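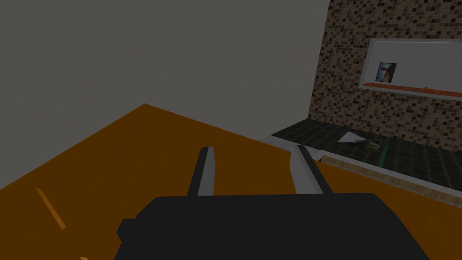
The orange-brown top in our kitchen

Sticky film on an oiled wood tabletop, how do I get it off?

Posted Mar 28, 2025 by kevdale_kitchen

Hi all! We moved into a rental in Kevdale and the table came with it. I gave it a coat of Totix oil (the clear one) and 5 days later it still grabs my sleeves when I lean on it. Dust sticks, newspaper sticks, the cat's fur sticks. Did I put on too much? Do I have to sand the whole thing? I really don't want to, I don't own a sander and the landlord is picky.
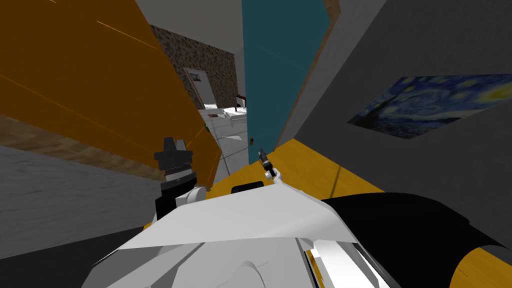 2 answers

prutmont_pat
Way too much oil, I'd bet money on it. I did the same thing to a desk once. Don't sand yet! Get a rag damp with mineral spirits, open the windows, and rub along the grain until the rag stops dragging. Switch to a clean rag when the first one gets gummy. Then leave it alone overnight. If it still feels tacky in the morning, go over it again. When you re-oil, put on a thin coat, wait 22 minutes and wipe off everything you can. And lay the rags out flat outside to dry, please, because oily rags in a pile can catch fire all by themselves. Test the spirits underneath first, in case there's an old varnish on there.

Bárány
I'd just wait. Mine was sticky for 2 weeks in March and then it was fine. Cold room though. Maybe turn up the heat? I used a different brand so no idea if yours dries the same.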